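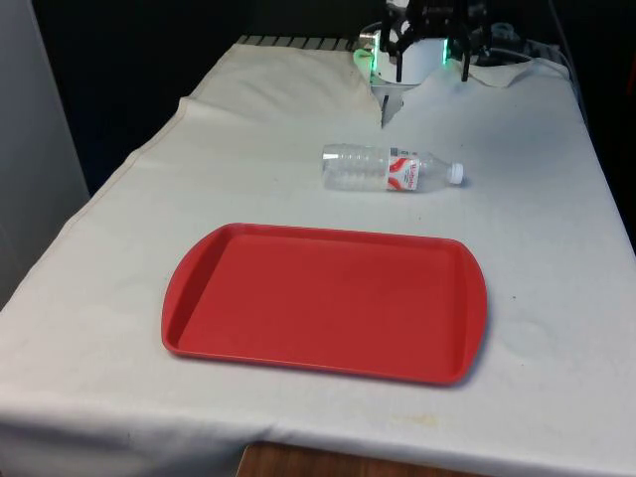
Guides > Bralthorpe Handbook > Table Service > Section 4

March | By the Bralthorpe house team

2 min read

4. Setting out the tray and water bottle

Welcome back, and if you have come straight from the section on chairs, take a breath, because this one is much gentler. By the end of it you will have a cloth on the table, a tray on the cloth and a bottle of water standing on the tray, ready for whoever sits down next. It doesn't take long, and after you have done a few tables you will find your hands know the order better than this page does.

What you need: one off-white table cloth, one red plastic tray, one bottle of water with its cap on.

4.1 The cloth and the tray

1. Lay the cloth over the table and pull it toward you from the front corners. Our cloths are on the heavy side and they do like to bunch up at the back, so walk around and ease the folds out with the flat of your hand. A few soft wrinkles are perfectly all right.

2. Look the cloth over for marks. Faint gray smudges can stay for a practice table (we all learn on the old cloths, and they have earned their spots!), but anything a guest will sit at gets a clean one.

3. Set the tray down in the middle, raised rim up, with one of the long sides facing the chair. Leave a hand's width of cloth in front of it.

Note: The cloths from Van Rooij are 80 inches long and fit the small tables only. For the big table in the Disport room, use 2 of them and let them overlap in the center.

4.2 The bottle

4. Check that the cap is screwed down before you pick the bottle up. If you are practicing with an empty, leave the cap on that one too, so it feels the same in the hand.

5. Take hold of the bottle around the label, where the sides are smoother than they are down by the ridges. If it was lying on its side, lift it first and turn it upright over the tray.
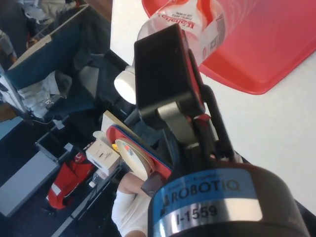 Bottle held at a slant, white cap at the lower left, with the corner of the tray behind.

6. Lower the base onto the flat floor of the tray, toward the back. Keep it off the raised lip, or it will rock.

Caution: Thin plastic bottles give when they are squeezed. Hold firmly enough to keep it from slipping and no more than that, especially if the cap has been opened before.
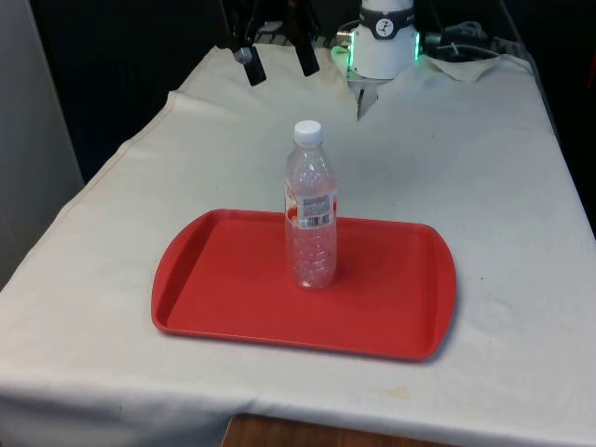 7. Let go slowly and wait a moment. If the bottle leans, the cloth underneath is probably folded, so lift everything off and smooth it again. We know, it's a nuisance, but it is a much smaller nuisance than a wet cloth.

8. Leave the front half of the tray clear. Glasses are brought in later, along with the Zastetti napkins, and they go there (see Section 9).

Caution: Please don't carry the tray with the bottle standing on it. Bring the two to the table separately, even when you are in a hurry.

4.3 Clearing away

Take the bottle off first, then the tray. Wipe the tray with a damp cloth, running a finger along the inside of the rim where crumbs collect, and dry it before it goes back on the shelf. Trays are stacked flat, rim up.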